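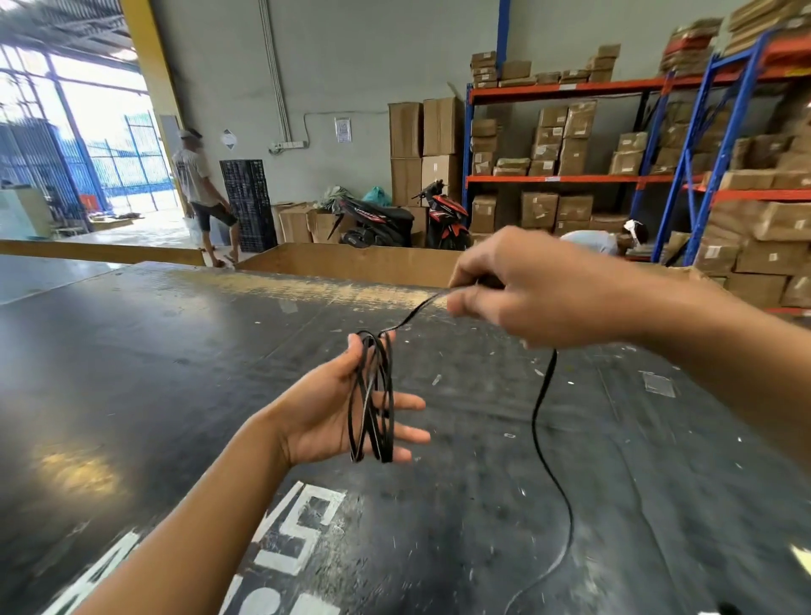
Slide 1. Drying a building after a sewer backup

Good morning. Ladan Kordestani, Plarkon Restoration. I have 22 minutes and 19 slides, so if I start telling the Degefa Bakery story before slide 7, somebody cough.

Ask for hands: who has had a backup in their own building? Wait for it. Who called the insurer first? Who called a cousin with a shop vac? (Let the cousins have their laugh.)

Main point for this slide: the smell is the cheap part. What costs money is the water that went under the wall plates while everyone was discussing the smell.

Slide 2. The first evening

Keep people and pets out. Stop using the sinks and toilets upstairs. I have stood in a basement in rubber boots while a tenant above me ran a bath, so please say this one out loud to your tenants.

Power off to the wet area, but only if you can reach the panel with dry feet. If you can't, call the utility and wait on the porch like a sensible person.

Take photos before anything moves. Wide shots first, then the water line on each wall – adjusters love a water line.

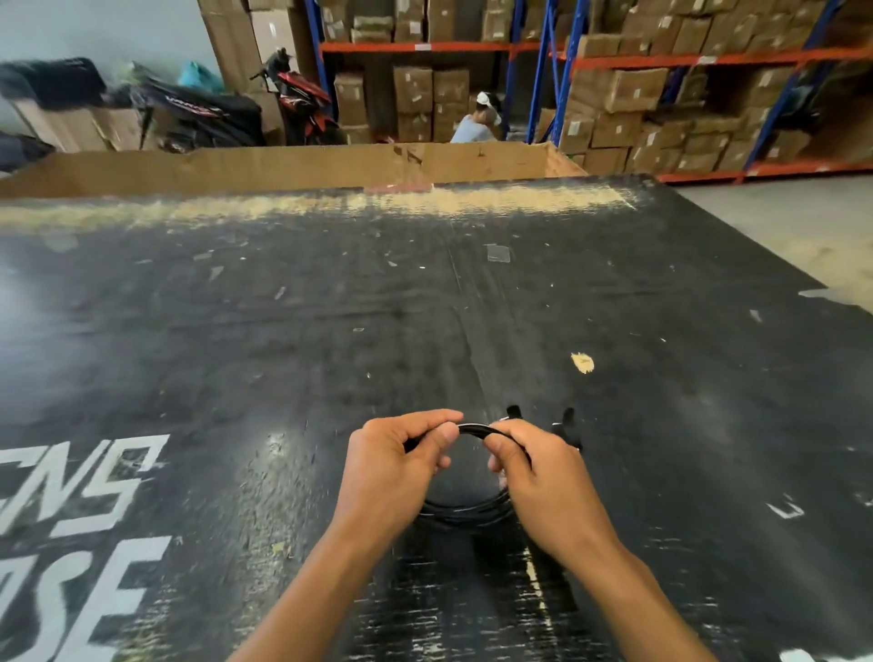

Carpet and pad that sewage has touched go out the door. People will argue for the carpet. They will tell you it was expensive, and I believe them, and it still goes. Same for soaked drywall and the insulation behind it.

Slide 3. What drying looks like on a bill

Put up the Molano Street invoice. Read out the equipment line, $1,222, and pause, as the room usually groans here. Explain that it covers air movers and dehumidifiers for 7 days, with a moisture reading logged each morning.

The owner wanted everything gone on day two because the floor felt dry to his sock. Show the meter reading from the same spot. Don't be smug about the sock.

Mention that the Stirnis job log is in the handout, page 2, for anyone who wants to see a full set of readings. Then water, then slide 4.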